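Folding, again

10/23/23

I have been told, for most of my adult life, that I fold wrong. The latest to tell me so is Amadi, a home organizing site that wants you to buy a 13-part course before it will let you near a sweatshirt. I read the free chapter. I remain unmoved, mostly.

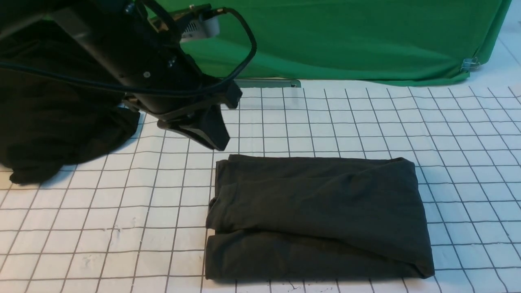
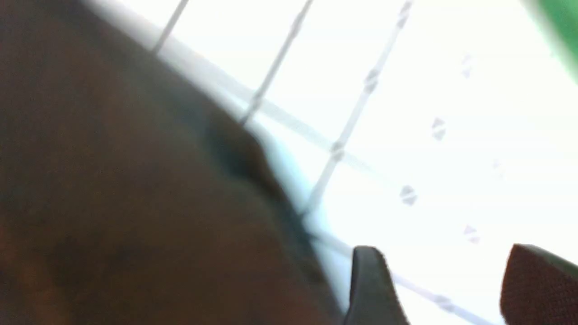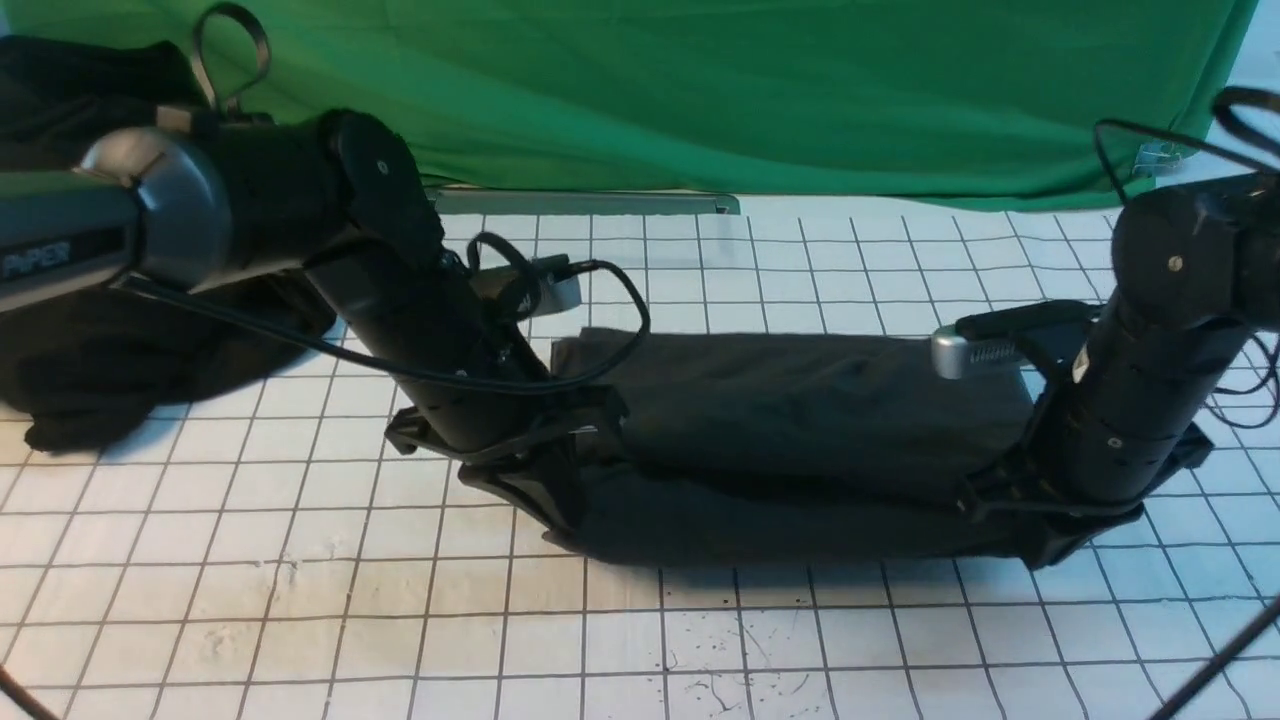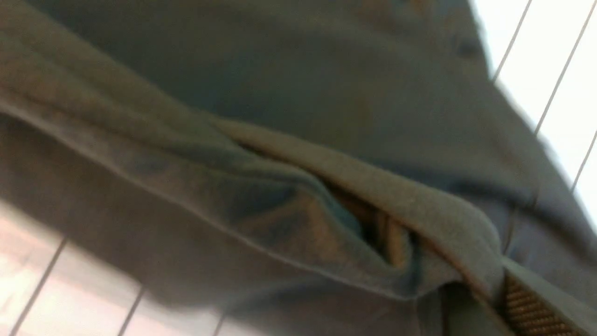
My own trouble is with anything thick. T-shirts are easy and always were, and every method on earth works on a T-shirt, which is why every method gets demonstrated on one. Give me heavy dark fabric and the tidy rectangle turns into a loaf. The gray garment in the first picture is about as good as I'd ever ask for, and even there the right end bulges a little where the folds wrap around and the top edge is slightly wrinkled. I would put that in a drawer and think no more of it. According to Amadi I should start over, and "release the air." What air?

Zippers are worse. The free chapter skips them completely. A zipper doesn't want to bend where you want the fold, so you either fold beside it and get a lopsided bundle, or fold across it and get a lump that leans on everything stacked above it. I've tried it zipped, unzipped and halfway. Zipped is better. I wouldn't pay for that information and I don't see why you should.

Then there's the grid business. Lurkus sells a folding mat with lines on it and claims it will save you 40 hours a year. I own 5 sweatshirts! I could fold them with my feet and not lose 40 hours. Lines on a surface do help you see whether a thing is crooked, I'll give them that, but so does the edge of a table, and I already have a table. The reviews (658 of them when I looked) are suspiciously cheerful for a mat.

What I do now is dull. Lay it face down, sleeves in, fold the long sides toward the middle, then bottom to top once. Pull both ends outward a bit before the last fold so the layers aren't bunched. That last part came from an old Flesora catalog and it's the only folding tip I've kept since February. Hoods go down flat first. If the pile tips over, make two piles.

I still haven't decided about standing everything on end like file folders. It looks nice for a day. Then you pull one out and the rest lie down, at least in my drawers, which are deep and came with the house. If anyone has kept that going with fleece for longer than a month, leave a comment, and please say how deep your drawer is.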